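4. COLOCACIÓN DE LAS BOLSAS COLGANTES EN PARED

El presente apartado describe la instalación del sistema de almacenaje vertical Estance en cuartos de material, almacenes auxiliares y zonas de preparación. Se aplica a las bolsas transparentes de la serie Drimel y a los colgadores murales suministrados con ellas. Para los estantes y cajones, consúltese el apartado 3.

Revisión del apartado: 2018-08-22. Responsable técnico: Gholamreza Kiani.

4.1 Comprobaciones previas

Antes de iniciar el montaje, el personal encargado deberá disponer del siguiente material:

- Colgadores murales, con sus tornillos y tacos.
- Bolsas transparentes del tamaño indicado en la hoja de dotación.
- Nivel, cinta métrica y lápiz blando.
- Paño de algodón que no suelte pelusa.
- Etiquetas adhesivas removibles.

Compruébese que la pared está seca y que la pintura se encuentra completamente curada. En las salas repintadas a partir de septiembre se respetará el plazo de curado que figure en la ficha de la pintura. No se instalarán colgadores sobre papel pintado ni sobre superficies desconchadas.

PRECAUCIÓN: Antes de taladrar, verifíquese el recorrido de las conducciones eléctricas y de agua. En caso de duda, solicítese el plano de la planta al servicio de mantenimiento.

4.2 Fijación del colgador

1. Marque con lápiz la altura de fijación. La altura normalizada es de 1250 mm desde el suelo acabado, medida hasta el punto de apoyo de la bolsa.

2. Marque el segundo punto a 300 mm del primero, en horizontal, y compruebe la alineación con el nivel.

3. Taladre e introduzca los tacos hasta que queden enrasados con la pared.

4. Atornille el colgador sin apretar del todo. Corrija la posición y complete el apriete a mano.

5. Retire el polvo con el paño. No utilice disolventes sobre la pintura.

Nota: Los colgadores del modelo Shahbazi llevan tornillos más largos que los del modelo anterior. No deben mezclarse las piezas de ambos juegos.

4.3 Llenado de las bolsas

1. Abra la bolsa por completo y revise las costuras. Deseche cualquier bolsa con perforaciones o con el borde superior desgarrado.

2. Introduzca primero los artículos más pesados y repártalos por el fondo.

3. Deje libre la parte superior. Una bolsa llena hasta el borde se abre con dificultad y fuerza el punto de suspensión.

4. Expulse el aire sobrante pasando la mano desde abajo hacia arriba, sin doblar el plástico en aristas vivas.

5. Coloque la etiqueta en la cara delantera, por debajo de la zona vacía.

La carga máxima por colgador es de 2 kg, incluidas todas las bolsas suspendidas de él.

PRECAUCIÓN: No guarde en estas bolsas objetos punzantes, envases de vidrio ni productos de limpieza. Manténganse las bolsas vacías fuera del alcance de los niños: existe riesgo de asfixia.

4.4 Suspensión y ajuste

1. Sujete la bolsa por la parte inferior con una mano y acérquela al colgador con la otra.

2. Pase la abertura por el punto de apoyo y suelte el peso de forma gradual.

3. Compruebe que la bolsa cae en vertical y que no roza con puertas ni tiradores.

4. Repita la operación con las bolsas restantes, dejando espacio suficiente entre ellas para leer las etiquetas.
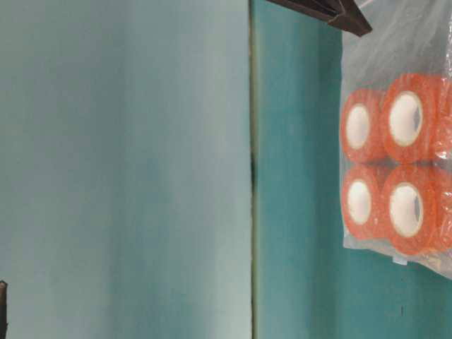 La posición de la bolsa respecto a los encuentros entre paramentos condiciona la limpieza posterior de la pared. Siempre que el espacio lo permita, la bolsa se suspenderá a un lado de la junta, de modo que esta quede accesible en toda su altura. Sirva de referencia la línea oscura y estrecha que separa la superficie clara, gris azulada, de la pared verde azulada: la bolsa transparente cuelga a la derecha de dicha línea. Los pliegues y reflejos blanquecinos del plástico en la parte superior, por encima del contenido, no constituyen defecto ni son motivo de sustitución.

4.5 Limpieza y revisión periódica

1. Descuelgue la bolsa y vacíela antes de limpiarla.

2. Limpie el interior y el exterior con un paño humedecido en agua templada. Para suciedad adherida, añada jabón neutro.

3. Deje secar la bolsa abierta, lejos de radiadores y de la luz directa del sol.

4. Pase un paño seco por la junta de la pared y por la zona situada bajo la bolsa. Las manchas pequeñas de la pintura se anotarán en el parte de la sala.

5. Compruebe el apriete de los tornillos antes de volver a colgar la bolsa.

Nota: La dotación de un almacén tipo es de casi 200 bolsas, contando las de repuesto. Las bolsas retiradas se darán de baja en el inventario el mismo día.

4.6 Piezas de recambio

Los colgadores, tornillos y bolsas se solicitarán al almacén central de Drernero mediante el impreso de reposición, indicando el modelo del colgador, el tamaño de la bolsa y el número de la sala. No se admitirán solicitudes sin la firma de la persona responsable de la planta.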